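Ronness Community Boards > Clubs and Halls > General

Topic: Damp in the hall store room - seal the floor or leave it?

brerkier_bob
Right, after opinions. We've got the store at the back of the hall, old concrete slab, no membrane as far as anyone can tell. Every winter there's a tide mark creeping up the wall behind the chairs. Quote came in at 2,000 for dig up and relay. We have not got that. Thinking two coats of epoxy and a dehumidifier. Anyone done it?

slatey
Don't seal it. Did ours in September two years back, looked lovely until the first wet spell, then it blistered along the back wall. Water has to go somewhere and it went up the plaster.

mudlark77
disagree with slatey. Depends on prep. If you slap it straight on a dusty slab of course it lifts. Grind it, hoover it, primer, then the epoxy. Ours has been down five winters. One chip by the door where someone dropped a table

slatey
And is your slab actually damp? Or just cold? Not the same thing.

mudlark77
fair. never tested it tbh

old_ferret
Tape a square of clear polythene down, all four edges, leave it a couple of days. Wet on the underside = coming up through the slab. Wet on top = condensation, and then you want air and a bit of heat, not epoxy. Costs you nothing. Do it in more than one spot, ours was fine in the middle and soaking by the outside wall.

brerkier_bob
Good shout, will do that this weekend. Somebody also said paint the walls white at the same time so we can see any new marks coming through. Worth it? Or does it just show every scuff.

tinpot_annie
We've had pale walls for ages, matt, and I wouldn't go back. Yes it scuffs. But you can see what you're doing, even with the rubbish light we've got. Don't use vinyl silk, it peels if there's any damp behind it. Breathable masonry paint or limewash.

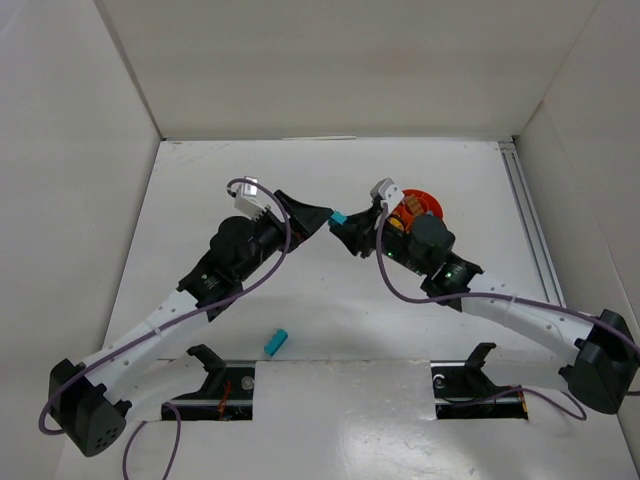 Forgot to say, we paid 900 all in for ours, thats walls, a new door seal and the gutter sorted. The gutter was most of the problem. It was dumping straight down the outside of the back wall and we'd spent a whole winter blaming the floor.

old_ferret
Gutter first. Always. Go and stand outside when it's chucking it down.

slatey
Agree with ferret for once. Also check the ground level outside, if the flower bed is higher than the floor you'll never win.

brerkier_bob
...the flower bed is higher than the floor. By a fair bit. Oh dear

mudlark77
there you go. Spade and a free afternoon

cha_side_lil
Can I just say masonry paint inside smells awful for days. We had to move the toddler group out. Limewash is much nicer but it comes off on your coat if you lean on it, so swings and roundabouts

tinpot_annie
Only comes off if it's put on too thick. Thin coats, damp the wall down first. Ours doesn't rub.

cha_side_lil
Well ours did and we followed the tub to the letter. Black coats everywhere at the carol evening.

slatey
Anyone near Brustisau Road know if the hire place still does floor grinders? Asking for when Bob ignores me.

mudlark77
they do, but ring first, they've only the one and its always out. get the dust bag too or you'll be finding it in your ears for a week

brerkier_bob
Update, 7 December 2024. Polythene test done. Middle of the floor bone dry both sides. Back wall corner, wet underneath. So it's the bed. Started digging it back this morning, found two old bricks blocking the air vent as well. Going to clear that lot and leave the floor alone till spring, then see.

old_ferret
Good man. Put some mesh over that vent or you'll get mice.

slatey
And keep the chairs off the wall while it dries out. Hand's width at least.

brerkier_bob
Will do. Anyone want a load of topsoil? Free, collect from the side gate, bring your own bags

cha_side_lil
Yes please, will message you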